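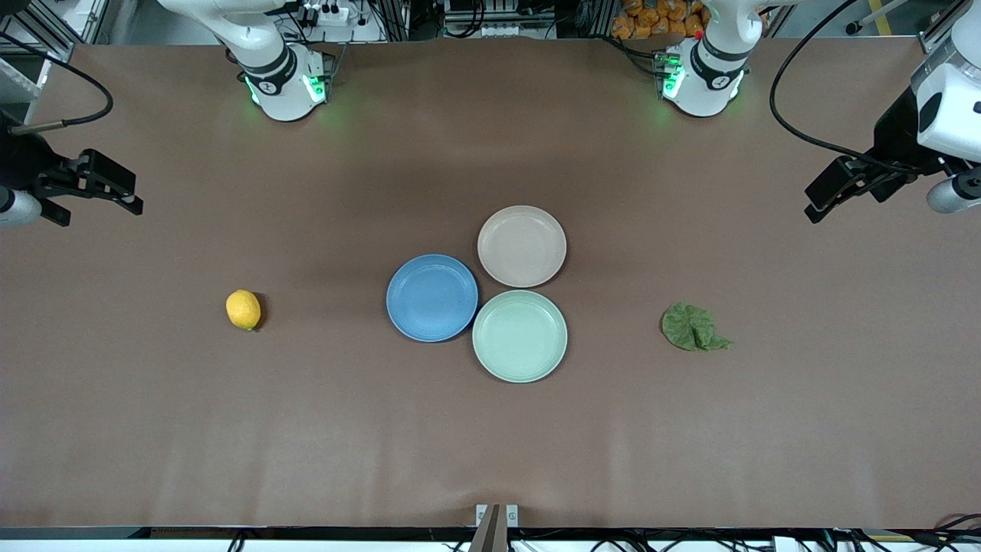
My sister-in-law is of the opinion that a person who owns more than one set of dishes has given up on ever moving again. She said it over the phone, in January, with the confidence of a woman who has lived in the same house in Wandmont for most of her adult life and owns, at last count, three. I've been turning it over ever since, mainly while standing in front of my own cabinet, trying to get at the colander.

I'd like to speak up for the cheap plate. I mean the everyday kind that comes in colors named after ice cream, gets bought in a hurry, and is meant to last until you get something better. I have eaten off that kind of plate for most of my life and I have yet to get something better. What I did get was the good dishes, and that's another matter.

The good dishes came to us as a wedding present. Service for 10, from a shop called Tuominen that used to be on the square and is now a place to get your eyebrows done. They are white with a thin gray line, and they can't go in the microwave on account of the line. They can go in the dishwasher if you don't mind the line leaving. So they live on the top shelf, behind a waffle iron, and in all our years of marriage they have come down for a handful of Thanksgivings and one visit from a boss. The boss brought his own salad. I don't know what that meant and I have stopped asking.

Add up what we've paid to haul those dishes around. We have moved twice with them, and the second time the movers wanted extra to pack anything they considered "fine." The whole bill came to $2295, and I have never been brave enough to work out what share of it was gravy boat. We do not eat gravy. My husband thinks he might like it if it were offered to him, which in this house it never will be.

Meanwhile the cheap plates have done all the work. They have held toast, birthday cake, paint, nails, a hamster's lunch, and on one occasion the hamster. They have been left on the porch over the winter. One of them went to college and came back. Whatever they cost, they paid it off by the first summer, and if one went missing tomorrow I would feel nothing except mild curiosity.

I know the case for good dishes. It gets made to me about twice a year, usually by somebody trying to give me more of them. The case is that a nice table tells your guests they matter. I'd believe it more if I hadn't been the guest. When I sit down to a plate with a gold rim, what it tells me is to keep my elbows in. I've been to dinners where I spent the soup working out how much the bowl was worth and the roast wondering if I'd be told. A guest who's a little afraid of the table doesn't take seconds, and then the cook gets hurt, and everyone goes home early and says how lovely it was.

There's a newer version of the argument, the one that says use the good stuff every day, life is short, light the candle. I read a long piece along these lines on the website of Gurnitz, a company that — I'll let you sit with this — sells plates. I tried it anyway. For two weeks we ate on the wedding dishes, off the gray line, like people in a movie about divorce. I washed them by hand. I dried them by hand. I said "careful" so many times that my younger son began saying it back to me before I'd opened my mouth. On the last night we had tacos, and I watched hot sauce creep toward the line and found I couldn't follow a word anyone was telling me about their day.

If life is short, I don't want to spend it hand-drying.

What bothers me most, I think, is the thought of who the good dishes are for. We were married in 2000, and back then I had a clear picture of the people who would come and eat off them. They were taller than the people I know. They drank something with a stem. The people who did come were neighbors with a casserole and a kid holding a can of Jumex, and they wanted to sit down right away, and they reached for whatever was at the front of the cabinet. I've grown fond of them. I can't see making them wait while I move a waffle iron.

My sister-in-law has asked, more than once, whether she might have the Tuominen set if I'm really not going to use it. That would make four for her. I've said no every time, quickly, and a bit more sharply than I meant to. They were a present, after all. And somebody's boss might come.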